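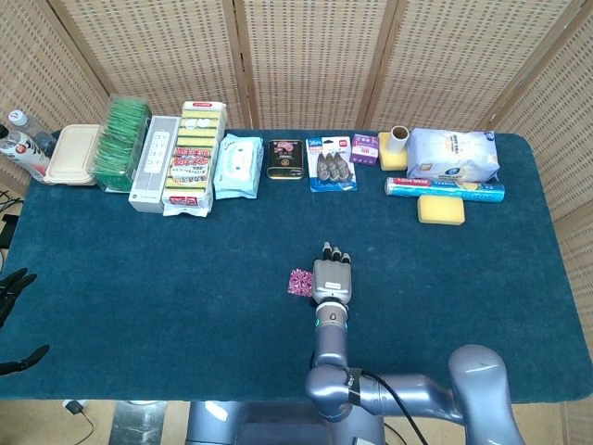
Folding screen as a room divider, how do I stop it falling over?

I rent a one-room flat in Wemcombe and want to split the sleeping end from the rest. The landlord won't allow anything fixed to the walls or ceiling. I have bought a four-panel woven screen with light wooden frames and stood it behind the table, with the last panel brought round the right-hand end. It looks fine but I don't trust it. If I leave the window open in November the draught will have it over. It also lets more light through than I expected. Is there a way to steady it without drilling, and can I line it with something?
Tala Khalaf

You have it at the right sort of angle already. A screen only stands up because of the zigzag, so keep every panel turned a bit and don't be tempted to flatten it out to gain width. Mine is 200 cm wide if I open it fully and it goes over if you breathe on it. Folded properly it covers a good deal less, but it stays put. After that, tie one post to a table leg with a cable tie or a bit of cord, low down where it won't show. Check the floor as well. Old boards slope, and a folded piece of card under one foot made more difference to mine than anything else.

For the light, buy plain cotton and fix it to the back of the frames with drawing pins. Wash it first or it will shrink later and pull. I used an old double sheet and had enough left for two cushion covers.
Busisiwe Mahlangu

Get a curtain on a tension rod instead. I paid 46 pounds for mine.
Grigore Onu

A tension rod needs two walls facing each other and she may not have that. It can mark the paint too, so ask the landlord first.

I agree with Busisiwe about the cord. You can also buy weighted feet that clip on to the bottom of the posts — Konetti sell them, 13 pounds a pair when I bought mine. Measure the thickness of your posts before ordering. I didn't, and had to send the first lot back.
Thandeka Mkhize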